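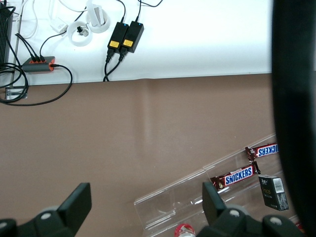
ok so I've been learning to bake sourdough since April and I have opinions now, sorry in advance

first one: you do not need a fancy starter with a family tree. Mine came from Soledad Olivares two streets over, in an old jam jar with the label half scraped off, and it has been going like mad ever since

(it's called Mansilla. I didn't name it, it came with the name. I feel I should respect that)

second: rye. Put a bit of rye in when you feed it! I was doing plain white flour for weeks and it just sort of sat there sulking. One spoon of rye and it was up over the rim by lunchtime

my first 13 loaves were bricks. I know it was 13 because I wrote every one of them down in the back of my diary, with a score out of ten. Loaf six got a zero. The dog wouldn't have it either

loaf fourteen got a seven and I rang my mum

biggest change was letting the dough go longer. All the recipes I had were written for somebody's warm kitchen and mine is freezing in winter, the tiles come up through your socks. It now sits overnight on top of the fridge with a tea towel over it and I leave it alone till I've had a coffee

and please weigh your water. I used a measuring jug for ages and my jug is a liar. Kyrylo lent me his digital scales and 200 grams by the jug was more like a swimming pool

(Kyrylo if you're reading, yes I still have the scales, no you can't have them back yet)

someone asked about scoring. I use a razor blade on a chopstick. I tried a proper lame and it dragged, could well be me though. Go in at an angle, go quick, don't have second thoughts halfway along

a cast iron pot with the lid on for the first half of the bake, then lid off so you get some colour. I picked mine up at the op shop for 21 dollars and it weighs as much as a small child

leave it to cool!! I know. I KNOW. I have burnt the roof of my mouth more times than I'd like and the middle goes gummy if you cut it hot. Go and hang out the washing or something

what to do with the discard – crumpets. Pinch of salt, pinch of sugar, bit of bicarb, into egg rings in a hot buttery pan. My neighbour Josefina does hers with grated zucchini and cheese and they're better than mine, which annoys me

next on the list is a fruit loaf. Lleucu reckons you soak the sultanas in cold tea first and squeeze them out before they go in. Has anyone tried it with orange peel as well? I've got half a tub of peel left over from Christmas and it smells fine

anyway dough's ready to shape, back later with a score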